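Feb 13, 2020

I've been promising a write-up of Jondley for ages, and with the council election coming up in May I keep getting the same email from people in other towns - is it worth paying for, or should we stick with paper? So I'm finally sitting down to it. I'm knocking doors for Leonie Wyss, who is running for the Wallner ward seat in Puden, and I've used the app nearly every evening I've been out. I pay for my own login and nobody at the company knows I'm writing this.

Quick background for anyone who hasn't run into it: Jondley is a canvassing app. You load in your voter list, it draws the list on a map, you cut the map into walks, and your people go out with their phones and tap in what they hear at each door. At the end of the night it all lands in one place. You can also print the walks, and I'll get to the printing (oh, will I get to the printing).

## Getting set up

Importing our list took me one long evening. We had a little over one spreadsheet's worth of mess, with apartment numbers in three different columns and a whole street entered under its old name, and Jondley caught more of that than I expected. It puts the problem rows in a yellow tray on the side and lets you fix them one at a time or in a batch. The batch tool is great! I typed the new street name once and the whole street jumped into place on the map.

What it didn't like was our accented names. Everybody with an umlaut came in as alphabet soup the first time. The fix is a drop-down on the import page called "text type," which is set wrong by default and sits below the fold where you'd never look for it. Change it before you upload, or you'll be deleting and starting over like I did.

We have 2,000 addresses in the ward and the map handles them without any lag on my old laptop. On my phone it's slower when you zoom all the way out, but why would you zoom all the way out on a doorstep?

## Cutting walks

I love this part. You draw a loop with your finger or the mouse and it tells you how many doors are inside. I try to keep a walk at 36 doors, which is one evening for a pair of people who don't get stuck talking. There's an auto-cut button too, and I'd leave it alone. It doesn't understand rivers. It gave Vangelis Kyriakidis a walk with both banks in it and the nearest footbridge off the edge of the map, and he called me from the wrong side in the rain, not in his best mood.

You can lock a walk once you're happy with it so the next auto-cut doesn't chew it up. I wish locking were the default.

## At the door

The door screen is clean and the buttons are big enough for cold thumbs. Name at the top, then support level, then issues, then a notes box. You set up the issues yourself. Ours are the bus turnaround, the library hours, the parking plan and "other," and "other" turned out to be mostly the leaf blower ordinance, which I should have guessed from the letters page.

A few things I've learned to do:

- Turn off the auto-advance. If it's on, the screen jumps to the next house the second you tap a support level, and you lose the chance to add a note.
- Use the "come back" flag instead of "not home" for people who are clearly eating dinner.
- Sync before you get in the car, while you still have a signal.

About that last one: offline mode works, mostly. We have a dead patch behind the sports hall and the app kept all our taps and sent them later. Except once, when Edeltraud Marti's phone ran out of battery before it had synced and her last 2 streets never showed up. She redid them from memory over coffee, and her memory is better than mine, but still. A little warning saying "you have unsent doors" would have saved us that. There is a counter, in gray, in the settings menu. Put it on the main screen, please!

I was also a bit nervous about the notes. People tell you things at the door that have nothing to do with the library, and anyone with a login can read them. You can restrict notes to the campaign lead, and I switched that on the first week. Our rule now is to write down the issue and the support level and leave the rest on the porch.

## Printing

Okay. Printing is bad. Thaddäus Prantl won't use a phone at the door (he says it looks like you're writing people a ticket, and he has a point), so I print his walks. Jondley puts so few doors on a page that one walk runs to a fat little booklet, the map comes out so pale you can't read the street names, and there's no way to sort odd and even sides separately. I ended up exporting the list and making my own sheet. 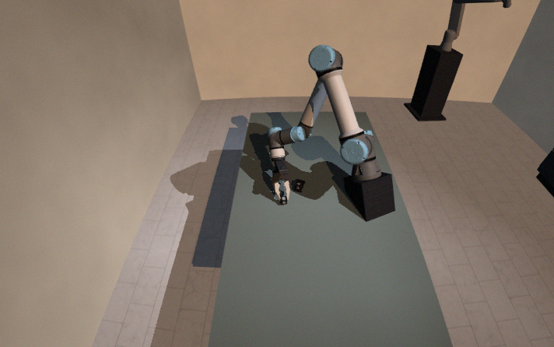

*Robot arm on a black pedestal, computer rendering.*

## Price and support

The ward plan is $96 for the whole campaign, paid once, and covers as many logins as you like. For a council race run out of somebody's kitchen that's real money, but compare it with one print run of flyers and it starts to look okay. The per-month plan is worse value unless you're only doing the last stretch.

Support is by email. I wrote twice. The umlaut question got a friendly answer the same afternoon, and the printing question got a link to a help page that told me how to turn on my printer.

## What about Fudby?

Fudby is the other one people ask about, and it's what Wendelin Eder's campaign used across town last time. He let me poke around in his old account. The printed sheets are so much nicer - big type, odd and even sides split, room for handwriting. The map side is clunky, though, and you can't redraw a walk once somebody has opened it, which would drive me up the wall with the way our evenings get shuffled. If your whole crew works on paper, get Fudby. If most of them are happy on a phone, I'd go with Jondley and make your own sheets for the holdouts.

Four stars from me. I'll take another look at the printing after the next update, and if anyone has a decent template for odd and even sides, please send it over, mine is held together with merged cells.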